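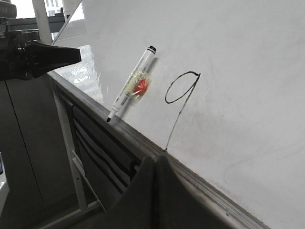 A marker against a whiteboard.

How Does a Town Make a Rule?

October
By the Groma Young Readers desk

A rule made by a town is called an ordinance. It works like a law, but only inside the town limits. If you ride your bike across the line into the next town, a different set of ordinances applies.

In Rusurley, all the ordinances are kept in one set of papers called the Codex. The Codex has 52 chapters. One chapter covers dogs, another covers parking, and another covers how late a store may play music outdoors. Anyone may read it at the front desk of Declercq Hall, where the town council meets.

Who can suggest an ordinance?

Any council member can. The mayor can. People who live in the town can too, by using a petition. A petition is a written request that people sign. In Rusurley, a petition needs 100 signatures from registered voters before the council must discuss it. Children may write a petition and carry it from door to door, but their own signatures are not counted toward the 100.

The town clerk checks each signature against the list of voters. A name that appears twice is counted once. A name that cannot be read is crossed out.

What happens next?

The suggestion is written out in full. This version is called a draft. The draft has to say what the rule is, where it applies, when it starts, and what happens to a person who breaks it. A draft that says "no loud noise" would be sent back, as it does not say how loud is too loud.

The draft is then read at a council meeting. This is the first reading. There is no vote yet. At the following meeting there is a public hearing, and anyone may speak for up to three minutes. You do not have to be an adult to speak. You do have to write your name on the sign-up sheet before the hearing begins.

After the hearing, the council may change the draft. A change is called an amendment, and each amendment gets its own vote.

How does the council vote?

The Rusurley council has 8 members. The clerk reads out each name, and the member answers "yes," "no," or "abstain." To abstain means to choose neither side. An ordinance passes if there are more yes votes than no votes. If the vote is a tie, the ordinance fails. The mayor runs the meeting but does not vote.

Can the voters decide instead?

Sometimes. The council may send a question to the ballot, so that all the voters can answer it. This is a referendum. In the last Rusurley referendum, on the opening hours of the public pool, 2,381 people voted. The longer hours won, and the pool chapter of the Codex was changed the next month.

Words to know

Amendment: a change to a draft.
Clerk: the person who keeps the town's records.
Ordinance: a rule made by a town.
Petition: a written request with signatures.
Referendum: a vote by all voters on one question.

Last updated: October

Contact Groma Young Readers | Copyright Groma, all rights reserved | Back to top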